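Call for players: the Magalhães Sessions

Fandora is looking for musicians to take part in a new season of chamber pieces by the composer Welington Guimarães, to be rehearsed and recorded at our rooms in Braltusell this autumn. If you play cello, clarinet, vibraphone or accordion, and you like the sort of music that wanders off the path a little before finding its way home, we would dearly love to hear from you.

Welington has been writing these pieces on and off for years, mostly at the old upright his aunt left him, and they carry a good deal of what he grew up with: choro, church hymns, the radio in the kitchen, and later on a serious weakness for film scores. There are parts that are fully notated and parts where he will simply look at you across the room and hope you have an idea. You don't need a conservatory background, but you should read comfortably and be happy to try a passage several ways before we settle on one. 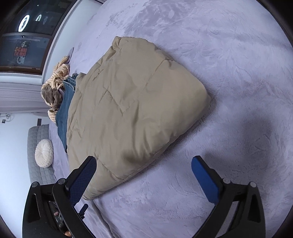
Posted by Chenxi Shi, Fandora
2026-03-06

We have places for 5 players. Rehearsals start in late March and run over two weekends, with the recording to follow once everybody feels ready — we would sooner move a date than rush a take. Each player will be paid a flat fee of $3000, which covers rehearsals, recording and one evening concert at Ilden Hall. Travel from outside the region is paid on top of that, and we can put you up with friendly households nearby if you'd prefer that to a motel. Do tell us early if you have allergies to cats, as a fair few of our hosts are fond of them.

The piano is a good one and the vibraphone is ours, so percussionists need only bring mallets. Everyone else should bring their own instrument. There is a ramp at the side entrance and a quiet room upstairs that can be reached by lift. Lunch is provided on rehearsal days, and it is always vegetarian and usually soup.

To apply, please send us a short letter about yourself and 2 recordings, one of something written down and one of something improvised. Phone recordings are perfectly fine. We listen to everything all the way through, so there's no need to put the exciting bit first.

Letters and recordings can be left at the Fandora office, 383 Magalhães Street, Braltusell, or handed to Chenxi at any of our open evenings. Applications close on the last day of March for the autumn places, and earlier letters will be answered as they come in.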